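Keep the Hand Tools on the Maintenance Register

By Gobnait Ó Flaithearta

The maintenance register at most automation sites begins and ends with things that are bolted down. Arms are on it. Conveyors, guards and control cabinets are on it. The hand-held grippers with which people now record tasks for those arms to learn are usually absent, and where they do appear they are entered under consumables, between the cable ties and the cleaning cloths. It is the contention of this essay that the practice is mistaken, that its cost falls in the wrong place, and that the remedy is cheap enough to be adopted by any laboratory or integrator without a change in budget.

I should declare an interest. For two years I have been responsible for the upkeep of the recording stations at Zarkdale, where the Stastatness programme collects demonstrations of ordinary household handling: opening a door, placing a shoe on a shelf, closing a drawer. My opinion is formed by that work and by a good many hours spent with a small screwdriver.

The case for leaving hand tools off the register is easily stated. They are light. They have few moving parts, they carry no great force, and a skilled operator will correct for a fault in them without being asked. If the left finger closes a little late, the person holding the tool closes a little sooner. If a pad has lost its grip, the person squeezes. The task is completed and the shift proceeds to the next one.

That last quality is precisely the difficulty. A fixed machine with a worn part will stop, drop something or raise an alarm. A hand tool with a worn part is carried along by the person using it, and the correction enters the recording together with everything else. The arm which later learns from that recording has no means of knowing that the extra squeeze belonged to a tired pad at station four. It learns the squeeze.

In August we reviewed a set of 151 recordings made over one week at a single station. Aoife Keogh, who leads our bench team, had noticed that the reported opening of the fingers never reached zero, even in passages where the tips had plainly met. The cause was a marker that had been replaced after cleaning and set down very slightly askew. Of those recordings, 33 had to be withdrawn. The repair itself was finished before the kettle had boiled. The review took Ms Keogh and a colleague the better part of four working days, and those days had been promised to something else.

I do not offer this as a tale of carelessness. The operator who replaced the marker had been given no instruction on how it should be seated, because the tool was a consumable and consumables do not have instructions. The failure was one of classification, and it was ours.
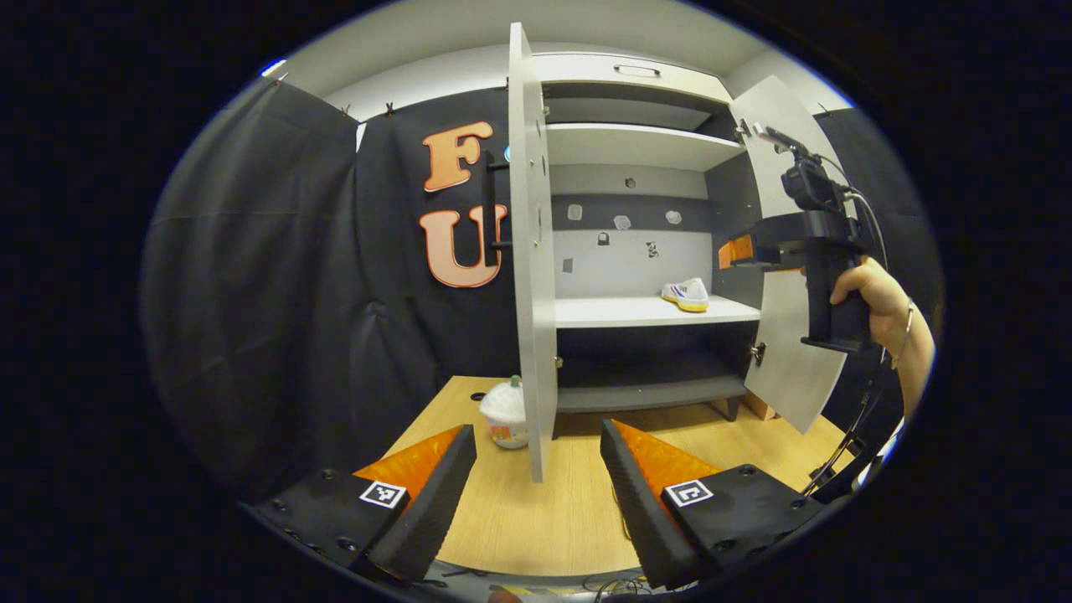 Two hand-held grippers at an open cabinet, with a shoe on the middle shelf. Each finger of the nearer tool carries its own square marker.

It is worth considering how much has to be right at a station of this kind before a single useful recording can be made. The markers must be flat, clean and square to the finger. The pads must meet at their tips. The lens must be clear, and its mounting must not have crept. Cables must be led so that they neither pull on the tool nor come between the fingers and the work. The furniture must stand level, for a door which swings by its own weight teaches a different lesson from one that stays where it is put. None of these conditions is difficult to check. Every one of them can be lost between one session and the next by nothing more remarkable than putting a tool down on its side.

The routine we have since adopted at Zarkdale is modest. Each hand tool has a number and a page. At the start of a session the operator wipes both markers with a dry cloth, looks along the fingers from the side, and closes them fully while watching the reading on the screen. If the reading does not settle at zero the tool is set aside and another is drawn from the rack. The operator does not attempt the repair. That is a matter for the bench, where there is a jig for seating markers and a record of which pads were fitted and when.

Pads are changed after 20 sessions, whatever their appearance. I have been pressed on this point more than on any other, chiefly by those who sign for the pads. A pad that looks sound will often pass for some time yet, and I accept that we discard a number which had life left in them. What we obtain in exchange is a known condition. When a recording is questioned months later, we can say what was fitted to the tool that made it. I would sooner explain a box of half-used pads than a body of recordings for which no such statement can be made.

Fastenings deserve a word of their own. The fingers and mounts on tools of this type are commonly printed or moulded parts held by small screws, and small screws in plastic work loose under repeated handling. The instinct of a conscientious person who finds one loose is to tighten it hard. This is the most frequent damage we see at the bench: a stripped hole, a base that no longer sits flat, and a finger that leans. We have removed the screwdrivers from the stations. The decision was not popular, and Ms Keogh was good enough to explain it to the operators in person -- with a tray of stripped bases in front of her, which did more than my memorandum had done.

Objections to all this fall under two heads. The first is that it slows the work. It does; the opening check takes something from every session, and on a short session the proportion is felt. I can only answer that the four days lost in the summer were also time, and that they were lost by people whose time was harder to replace.

The second objection is more serious. Colleagues at Janddale have argued to me that some variety in the tools is desirable, that an arm will itself wear and should therefore learn from recordings made in imperfect conditions. There is sense in this. Yet variety is of use only when it is known. If a team wishes to record with worn pads, let it fit worn pads, write down that it has done so, and mark the results accordingly. The Janddale view, properly followed, calls for a fuller register than mine.

There remains the question of who should hold the pen. In many organisations the recording of demonstrations is treated as a research activity and the care of equipment as a workshop one, with a corridor between them. The late engineer Ó Briain, under whom I trained, held that whoever could stop a machine should also be the one to write down why. I have found the rule a sound one for hand tools. The operator may withdraw any tool without giving an account of it to a supervisor, and enters the reason on its page in plain words. "Feels stiff on the left" is an acceptable entry. Several of our better repairs have started from a sentence of that sort, well before any reading on the screen had moved.

I would ask those who manage such stations to take one step before their next round of recording. Open the register, find the line for hand tools, and see what is written against it. If there is no line, add one, give each tool a number, and name the person at the bench who will answer for it. The form of the page matters very little. Ours is ruled by hand and has a column nobody has yet used.

Gobnait Ó Flaithearta is responsible for station maintenance at Zarkdale. The views expressed are the author's own.

This site uses cookies to remember your preferences and to measure how our pages are read. By continuing to browse you agree to their use. Accept all | Manage settings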